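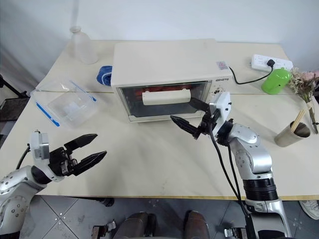 Skallex is a software package for controlling two-armed robots in household manipulation tasks. It takes camera images and joint readings as input, plans motions for both arms, and sends commands to the arm and gripper controllers. It was developed at Oscombe, where it replaced an earlier set of scripts known as Kubo, and it is mostly used for work on appliances with doors, drawers and lids.

The package is organized as a group of separate processes that exchange messages over a shared bus. The main ones are the perception server, the task layer, the motion planner and the contact controller. A fifth process, the recorder, writes every message to disk and has no part in control.

History

Kubo was written to move a single arm between poses that an operator had taught by hand. It had no model of the table or of the objects on it. When a second arm was added, the two were run from separate copies of the program, and the operator had to start each one at the right moment. Collisions between the arms were prevented by giving each arm its own half of the table, so neither could cross the middle.

Work on Skallex began in October. The first version kept the Kubo pose files and added a planner that treated both arms as one body. Pose files were dropped in version 2, which introduced object frames: a grasp is stored relative to the thing being grasped, and it moves with that thing when the detector reports a new position. Old pose files can still be read by a converter, but the converter does not handle files in which the gripper width was left blank.

Perception

The perception server runs on images from a camera at the robot's head. It produces a list of objects, each with a class, a pose and a confidence score. Appliances are treated as a special case. For these the server also looks for parts such as a handle, a door panel and knobs, and reports each part in the frame of the appliance body.

A toaster oven is a common test object because its parts lie close together. On models with a handle across the top of the door and knobs to the right of the glass, the gripper often hides the knobs as it comes toward the handle. The server deals with this by holding the last good estimate of a hidden part for as long as the appliance body is still being tracked. If the body estimate moves by more than a set limit, all held parts are thrown out and the arm stops.

Dark glass is a known source of error. Depth readings on an oven door may fall on the glass, on something inside the cavity, or on a reflection. Skallex ignores depth inside the outline of the door and fits the door plane to the front panel instead. Frosted and clear plastic items, such as bottles and food containers, are found from the color image alone and given a padded box, which the planner treats as solid. Soft items such as cloths are also given a box, but it is marked as yielding, and the arm may pass close to it at low speed.

Cords get no box at all in the current release. A power cord running across a table is labeled in the image and kept out of the grasp search, but the planner does not avoid it. The user guide advises laying cords toward the back of the table.

Task layer

Tasks are written as behavior trees in plain text files. Each leaf calls one skill, for example "approach part", "close gripper", "pull along arc" or "hold". A skill returns success, failure or running. The tree is checked when it is loaded, and a file that names a part the perception server cannot report is refused.

The tree for opening a drop-down oven door has the following steps. One arm is chosen for the handle according to reach and clearance. Its gripper opens and moves to a point in front of the handle. The other arm goes to a waiting pose, or braces the body of the oven if the brace option is set. The gripper then closes and the door is pulled along an arc. The radius of the arc is taken from the height of the door panel and corrected during the pull.

The brace option was added for light appliances, which tend to slide forward when the door is pulled. It is off by default.

Motion planning

The planner is a sampling planner with a smoothing pass. Both arms are planned together, with a shared clock, so that one may wait for the other in the middle of a motion. The time limit for a plan is 727 milliseconds. If no plan is found, the limit is doubled once, and after that the skill fails and control goes back to the tree.

Clearance is set for each object class. The table itself is a plane with a small margin, and a seam between two table sections is ignored unless the heights differ.

Contact control

Once a gripper closes on a part, position control is replaced by a compliant mode. The arm follows the planned arc but gives way when side force rises. The error between the expected and measured path is used to update the hinge estimate. A jammed door is reported when force rises and the gripper stops moving.

Testing

The regression set for version 2 holds 941 recorded runs, which are replayed through the perception server and task layer without a robot. Of these, 474 involve an appliance door. A change is accepted if no run that passed before now fails. Replays do not test the contact controller, which needs hardware.

Related software

Praltier is a viewer for files made by the recorder. It shows the camera image, the object boxes and the state of the tree on one timeline. It is released separately and can open Kubo logs, though these have no tree to display.

This page was last changed on 28th May.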